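Sourdough and slow bread: your questions answered

I get a lovely stack of messages every week about bread, and so many of them ask the same things that I've finally sat down and put the answers in one place. I've tidied up the wording of the questions a bit, but they all came from readers. If yours isn't covered, leave it in the comments and I'll add it when I next have a floury afternoon free.

Do I need a starter to bake from this site?

Not at all! More than half the loaves here use ordinary dried yeast. Catine, my everyday loaf, takes a quarter teaspoon of it and a night on the worktop, and it's the one I'd send any beginner to first. The sourdough recipes all have the word "sourdough" in the title, so you won't get halfway through and find you needed to start last Tuesday.

Where did the name Catine come from?

It was how my daughter said "cottage tin" when she was small. It stuck, and now I can't call it anything else.

How do I make a starter from nothing?

Stir 50 g wholemeal rye flour into 50 g lukewarm water in a clean jar and rest the lid on top without screwing it down. Each day, throw out all but a spoonful and feed that spoonful with the same amounts again. Expect a burst of bubbles on day two or three, then a sulky spell when it looks dead. Keep going! Mine took eleven days in a cold kitchen. When it doubles within six hours of a feed, three feeds running, you can bake with it.

My starter has gone pink or orange. Can I save it?

Sorry, no. Bin it, scald the jar and begin again. A grey liquid on top is a different matter: that's only hunger, so pour it off or stir it in and give it a feed.

Which flour should I buy?

Strong white bread flour from the supermarket is fine, and I baked with nothing else for years. If you fancy treating yourself, I'm very fond of the stoneground from Sleiman, the little mill shop where I do my big shop every September. It drinks more water than the standard stuff, so add an extra tablespoon or two.

Can I double the recipe?

Yes, and I nearly always do. The big Sutalari loaf (the round one with caraway and a ridiculous amount of seed on top) weighs 1750 g as dough, and it splits very happily into two. For smaller tins, 600 g of dough is a good comfortable fit for what shops call a one-pound tin. 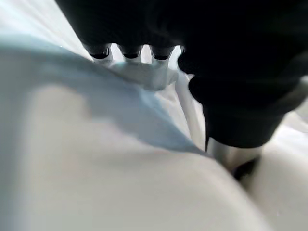

If you split the dough, shape both pieces before the last rise and keep the second one in the fridge while the first bakes. It can go in straight from cold. Give it three or four extra minutes and slash it a little deeper.

Why is my loaf gummy in the middle?

Nine times out of ten it was cut too soon. I know, I know, the smell is torture! But the crumb is still setting as it cools, and a big loaf wants two hours at least, a rye one until the next day. If you waited and it's still gummy, bake the next one for ten minutes longer.

My dough is so wet I can't shape it. What now?

Wet your hands, and resist the flour bag. Fold the dough over itself in the bowl four times, leave it for half an hour, and do it again. You'll feel it tighten up under your fingers, which is still my favourite bit of the whole business. If it really won't hold, tip it into an oiled tray, dimple it, drown it in olive oil and call it focaccia.

Can I freeze it?

Slice it first, bag it, and freeze it the day it's baked. Toast straight from frozen. Whole loaves freeze well too, but they take most of a morning to thaw.

Is there a gluten-free version of anything?

Esther Chege very kindly sent me her buckwheat and psyllium loaf, and it's a beauty, with a proper crust. I've linked it on the recipes page under her name. I've made it about 59 times, so I can vouch for it.

What is the Bromusach bake-along?

It's our monthly group bake! I post one recipe, everyone makes it, and we swap results all weekend. Munther Haddad chose the last one, a date and walnut flatbread from his grandmother's notebook, and 976 of you signed up, which made me shriek in the kitchen. It's free, and you can join at any point, even if your loaf comes out like a doorstop. The next recipe goes up on Thursday, October 27, 2022, so get some sesame seeds in.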